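Is the Lellum wrist camera kit worth it for picking things up off a floor?

Posted by Bonifacio Villalobos, 9 Mar 2024

Handberg is selling the Lellum kit for $1,000 and the ad says the wrist camera gives "a full view of the work area." I have my doubts. I want an arm that picks scraps up off carpet in my shop office. Has anyone seen what the camera really shows?

Colin Stockdale

I've had one since October. "Full view" is a stretch. Judge for yourself:

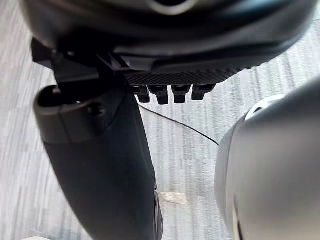 Wrist camera view, gray carpet, cable crossing the gap.

The dark housing takes the whole top, and the arm parts on either side leave you a strip of carpet in the middle. There's a small beige patch in there that could be paper or could be a light spot on the floor. I can't tell from that picture, and I wouldn't trust the software to. Handberg support told me to add a second camera - theirs, naturally, for another $40. Watch your cables too. A thin black one running through the clear area in the middle is not what I'd call tidy.

It does run, and the mount hasn't come loose in my 2 rooms. For $1,000 I expected more than that. Ask for a return period in writing.

Nuttall

never used the lellum but my fistgate was fine on carpet. ads always say full view. just get a broom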